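The Second Life of the Office Kitchen

Last updated 2026-05-01

The kitchen on the fourth floor of the Dukeno building is 10 feet wide and has no window. It has a sink, a counter, a refrigerator and one round table that came from a meeting room when the meeting room got a better one. At noon there is a line out the door. By two in the afternoon the room is quiet, and somebody has usually left a fork in the sink.

For years a kitchen like this was the last thing anyone thought about when a company moved. The desks got a plan, the front lobby got a plan, and the kitchen got whatever space was left near the plumbing. The people who design offices for a living say that has changed. When clients come to them now, lunch is often on the first page of the list.

Pritico, a small design firm that works mostly on older downtown buildings, has redone 22 office kitchens. Its designers start by spending a full day in the old one. They sit in a corner with a notebook and write down when people come in, how long they stay and where they stand while they wait. Most of what they learn has to do with waiting. People wait for the coffee to drip, for the sink to clear and for their food to heat. In a badly arranged room, all of them wait in the same three feet of floor. 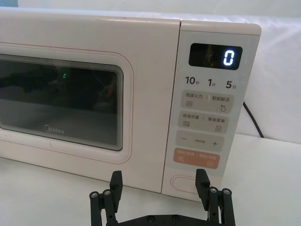

Why do lunch lines build up even in offices that are half empty? Most people eat within the same half hour, so a room that is fine all morning gets its whole day's use at noon.

The firm's first move is usually to pull things apart. Coffee goes at one end of the counter, near the door, so that a person who only wants a cup can get in and out. The sink goes in the middle. Anything that heats food goes at the far end, with clear counter on both sides of it for setting down a plate. The refrigerator stands by itself if there is a wall for it. None of this costs much when the room is being rebuilt anyway, and it takes care of a good part of the crowding.

The second move is harder to sell. Pritico asks clients to give up one small office, or a storage room, and put the space into the kitchen. Clients tend to say no at first. Square footage is paid for by the year, and a room with chairs and a toaster looks like a poor use of it. Some agree after they see the notes from the corner. At one insurance office, the notes showed people carrying hot soup down a long hallway, past the copier and through two fire doors, to eat at their desks. There was no place to sit.

Tehrani is at the other end of the scale. It is a company of 2000 employees with a headquarters outside the city, and until recently it ran a full cafeteria with a grill, a salad bar and a cook at the egg station. When people began coming in only part of the week, the cafeteria lost money on the slow days and ran out of food on the busy ones. The company closed it in September and replaced it with small kitchens, one to a wing.

The change was not popular. Employees missed the cook and they missed the cheap breakfast. They also missed seeing people from other departments, which had happened in the cafeteria without anyone planning it. In the first weeks the new kitchens were used mainly as a place to fill water bottles.

What brought people back was furniture. The first kitchens had been fitted with high stools and narrow counters, the kind that look good in a catalog. They were fine for a quick coffee, but a person with a bad hip, or a full tray, or a book, had no use for them. The stools were moved out and ordinary tables and chairs were brought in, with backs on the chairs and room for six at a table. People started to sit down. Some of them stayed long enough for a second department to show up.

There is also the question of noise. A kitchen full of people is loud, and in an open office the sound travels. Doors help, but doors make a room feel closed, and people walk by without going in. Pritico likes a half wall with a thick curtain behind the tables – cheap, washable and good at soaking up voices. Tehrani went with carpet tile under the tables and vinyl near the sink. The carpet is already stained. The building staff expected that and ordered extra tiles, and a bad one can be swapped out in a few minutes.
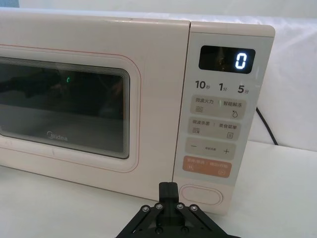

Who should be in charge of cleaning a shared kitchen? The offices that do best pay someone to do it every day and leave only the dishes to the people who dirtied them.

The sign-up sheet, still found taped to refrigerators all over the country, has a poor record. It works for a month or so. Then one person skips a week, the next person notices, and after that the same two or three people do all the wiping. They don't complain in meetings, but they remember. Designers hear about it when they come to measure the room. People who will say nothing about their pay or their manager will talk at length about a sponge.

Kistik, which leases desks by the month to freelancers and very small firms, dropped its sheet early. Its members come and go, so a rota never had a chance. The company set aside $1395 a month for a cleaner at its largest location and added the cost to the rent. It expected objections and got very few. Members said they would sooner pay than have to ask a stranger to rinse a bowl.

Kistik has a few other habits that are easy to copy. The refrigerator is emptied every Friday at four, and anything without a name and a date is thrown out. The shelf labels are large and plain. Mugs all match, so no one's favorite can go missing. There is a drawer of lids, kept shallow on purpose, and when it won't close the odd ones are tossed. Fish is allowed. The company tried a rule against it once and found that the arguments over the rule were worse than the smell.

Back at Dukeno, a new kitchen is planned for the fourth floor. The company has agreed to give up the supply room next door, which will nearly double the space and bring in a window. The plan shows two sinks and three tables, with the coffee by the door. The round table is staying. People on the floor were asked what they wanted to keep, and it was the only thing on the list, apart from one request for the old clock, which runs six minutes fast.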